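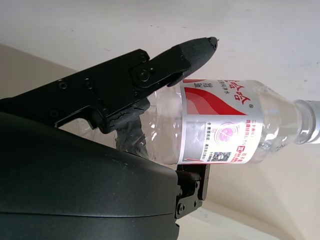 Fluvdale Robot Club - FAQ

Questions we keep getting, answered fast. Last tidied up in July. If yours isn't here, use the contact form, we check it most evenings.

Who can join?
Anyone in grades 9 to 12 at a Fluvdale school. Homeschoolers too. No tryout.

Do I need to know how to code?
No. Helps, but no. Plenty to do with a screwdriver. You'll pick up some Python wether you want to or not.

When do you meet?
3:30 to 6 pm after school, twice a week. Days change every semester, see the calendar page. Build season runs later. Bring food.

What does it cost?
Club dues are $32 a semester. Covers screws, tape, batteries, the usual stuff that vanishes. Waivers available, just check the box on the form, no questions asked.

What is the Prasby Cup?
Our big contest of the year. Teams build an arm and gripper that picks up everyday items and puts them where they belong. Bottles, sponges, a box of crackers. Two rounds, one driven and one fully on its own.

Why all the practice with water bottles?
They're hard! Thin plastic gives when you squeeze. Squeeze too little and it slides out. Clear parts are also a pain for the camera, so the label ends up doing a lot of the work. Lying on its side is worth more points than standing up, so we do a lot of those.

Full or empty?
Both. Rules say sealed and full for round one, empty for round two. Keep your grip settings in seperate files, please. Learned that one the hard way.

Can we put stuff on the fingers?
Yes. Tape, rubber, foam, all legal. No glue, nothing sticky on the outside, nothing that leaves a mark on the item. Check your padding between runs, wrinkles are fine, peeling is not.

Can we use a store-bought gripper?
Yes, up to the $399 cap for the whole gripper, screws included. Keep receipts. The arm is on a separate budget, see the rules PDF.

What's Neltetti?
The shared control software. Every team starts from the same copy. Change what you want on your own branch, don't push to main the night before a match.

And Heo?
Our practice arm. Sign up for slots on the sheet by the door. One hour max if somebody's waiting.

How much practice data do teams collect?
Depends. Last year's top team logged over 2000 grabs. You don't need that many. Change the start position now and then or it only learns the one spot.

Something came loose mid-run, now what?
Hit the red stop button first. Then power off. Then hands in. Always that order. Hex keys are in the top drawer, put them back.

Do I need safety glasses?
Yes, any time an arm is powered. Loaners on the hook.

Can parents watch?
Sure, last half hour of any meeting. Stay behind the yellow line.

How do I sign up?
Form is on the Join page. Print, sign, drop it in the box in the front office.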